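# hivero-stack

Teleoperated block stacking with two arms, one wooden tabletop and more patience than the grant allowed for.

Last updated: February

## What's in it

1021 episodes, recorded by Raimo Saarinen and Mélanie Després, each driving with a pair of hand-held leader arms. Episodes run up to 500 steps. Raimo is quick and knocks things over. Mélanie is slow and sighs, but we don't record audio.

## Task

Build a tower of three blocks inside the taped square: red at the bottom, yellow in the middle, green on top. Either arm may place any block. Touching the tape is allowed - arguing about it afterward is not.

## Labels

- `success`: tower stands after both grippers let go
- `lean`: tower stands, but you wouldn't park under it
- `fail`: everything else, including 26 episodes where the operator sneezed

A tower needn't be straight or centered to pass. With green still between the orange fingertips and red well toward one corner of the square, the step is labeled `place_top`, and `success` has to wait.

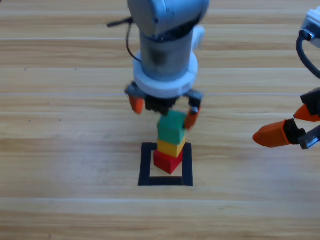 ## Known problems

- 18 episodes have the left and right arm names swapped. See `swapped.txt`.
- Gripper force is not logged. We meant to.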